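Category: Kitchen Talk > Storage, Shopping & Waste

Thread: Does the fridge drawer slider do anything at all

tinroof_ed
Moved into a place with a Hundex fridge in February. It has two drawers at the bottom and each one has a little plastic slider. One end has a leaf on it and the other end has an apple. I have moved the slider to every position available to a slider and my lettuce dies on the same schedule regardless. Is this a real mechanism or is it there to give me something to do?

marrowfat
It's a vent. Leaf end is closed, holds the damp in for leafy stuff. Apple end is open, lets the gas out for fruit that ripens. It works fine if you don't put everything in one drawer, which I'm guessing you do.

tinroof_ed
I put everything in one drawer because the other drawer has cheese and beer in it. I didn't come here to be judged.

quietladle
You came to a storage forum. Judging is most of what we have.

But marrowfat is right as far as it goes. Apples, pears, ripe avocados and tomatoes give off ethylene, and greens near them go yellow and limp faster. Keep them apart and you'll see more difference than you'll ever get out of the slider.

gus_of_the_north
Going to disagree about the slider. Mine's a Lusier, older model, and I took the drawer out to clean it. The slider covers a slot you could maybe push a coin through. The drawer itself has a gap along the whole back edge that I can get my fingers into. So I've been carefully adjusting the small hole while the big hole just sat there being a hole.

marrowfat
Then your drawer's not seated right.

gus_of_the_north
It's seated. I've had it in and out more times than I care to admit. It's a badly made drawer and I've made my peace with it.

marrowfat
Push down on the front and then in. There's a lip.

gus_of_the_north
There is no lip.

pell_mell_kitchen
While you two look for the lip: wrap the greens in a dish towel. Wash them, spin them, roll them up in the towel, put the roll in a bag and don't seal it all the way. I get well over a week out of romaine like that. The fridge could be a Hundex or a cardboard box with an ice pack in it, same result.

quietladle
I'd skip the washing until you're going to eat it. Any water left in the folds and you get slime.

pell_mell_kitchen
Hence the spinning.

quietladle
I own a spinner. It takes up as much room as a second sink and leaves the lettuce exactly damp enough to go bad.

sorrel_and_rust
Can I ask the opposite question? Everybody talks about what goes in the drawer. What are people leaving out? My mother kept nearly everything on the counter and I've never worked out whether she was right or just had a small fridge.

tinroof_ed
Following. I'd love to be told I can ignore the fridge completely.

marrowfat
Out: onions, potatoes (not together), garlic, winter squash, bananas, tomatoes till they're ripe. In: anything with leaves, carrots, celery, broccoli, berries. Citrus can go either way. A week on the counter is fine, longer than that put it in the fridge.

gus_of_the_north
Tomatoes never go in the fridge. I'll fight about this.

marrowfat
I said till they're ripe. A ripe tomato in August with no plans for it is going to be soup in two days on my counter. Cold and a little dull beats fruit flies.

gus_of_the_north
Then eat the tomato.

sorrel_and_rust
OK so citrus is the one I care about. I buy the big net bag of oranges from Granlow because it's cheaper by the pound, and I end up tossing the bottom few. There's always one that's gone soft and blue and has made friends.

quietladle
Take them out of the net the minute you get home. The net is the problem. They sit pressed together, you can't see the ones in the middle, and one bad one takes its neighbors with it. Spread them out in something wide and low with air getting in from underneath. Wicker, wire, whatever. A deep ceramic bowl is just the net bag with better manners.

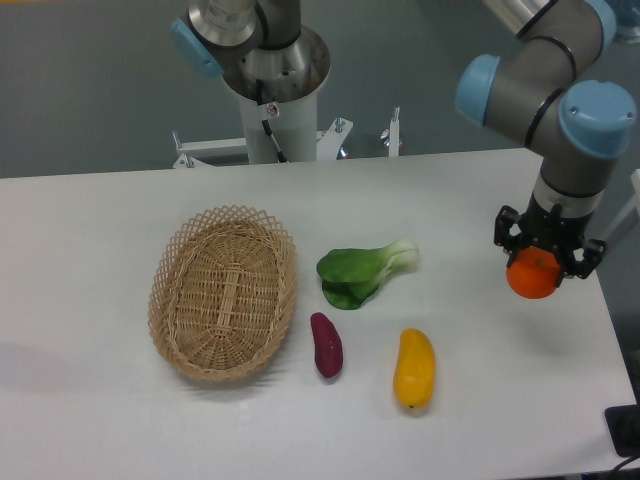

And go through them every couple of days. Pick each one up. If it feels light for its size it's drying out, so use that one first. If it's got a soft spot, juice it today.

sorrel_and_rust
"Pick each one up" is the kind of advice I'll follow exactly once. But fine, the net comes off.

pell_mell_kitchen
Line the basket if you ever use it for anything ripe, though. I had a peach go in a woven one and it took me an evening with a toothbrush.

tinroof_ed
Has anyone tried those Cuadros freshness disks? They're $60 for a set and the box has a picture of a very relaxed pepper.

marrowfat
Sixty dollars is a lot of lettuce.

gus_of_the_north
I had a set. Put one in each drawer and forgot them. Found one a year later under a bag of parsnips that had not been kept fresh by it. To be fair to the disk, I don't know what would have helped those parsnips.

pell_mell_kitchen
A dish towel.

tinroof_ed
Update: moved the beer. Greens are in one drawer, slider on leaf, rolled in a towel. Apples in the other with the cheese. Will report back when something dies.

quietladle
Cheese will taste like apple.

tinroof_ed
I'm prepared for that.

gus_of_the_north
Also, I found the lip.

Contact the moderators | © Kitchen Talk boards | Back to top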